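Sixteen episodes of Priven, done

28 March 2025

I finished Priven last night, all 16 episodes, and I've got a lot of feelings and not much sleep. If you haven't started it yet, it's the one with Danica Skála as the harbour pilot who comes home to sell her dad's house — and then doesn't.

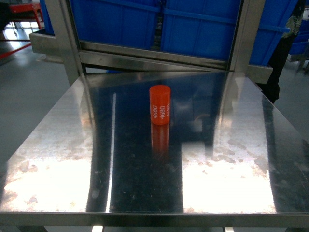 Skála is so good in this. I only knew her from Grikurgate, where she mostly got to stand behind people looking worried, so it was lovely to see her given a proper lead. She spends the first two episodes hardly speaking and you still can't look away, like that one bright orange cylinder on a shiny steel table. Everyone else sort of fades out around her.

Bořivoj Pešek plays the brother, and I wasn't sure about him to begin with. Too shouty! But the kitchen row in the middle of the series won me over completely and I went back and watched it again. 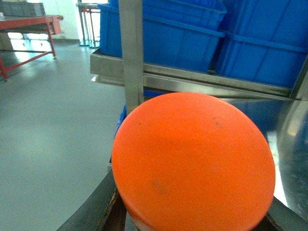 Something round and orange.

My one grumble is the music. It never lets up, and there's a ferry scene where I had to put the subtitles on just to follow my own language.
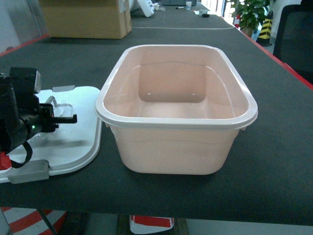
Cadi Maddocks wrote most of it, and you can tell which episodes are hers because people interrupt each other the way families do. The two she didn't write feel stiffer, and the stuff with the solicitor drags.

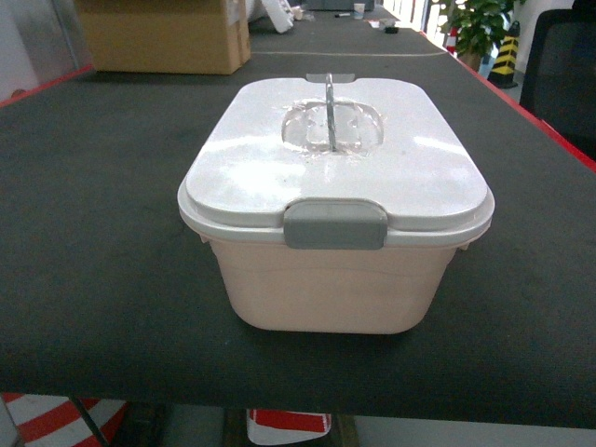

No word yet on a second series. I've seen July mentioned for her next film, Clarkari, so I'll be there for that, probably on my own as my sister can't stand subtitles. Tell me what you made of the ending, but mark your spoilers please!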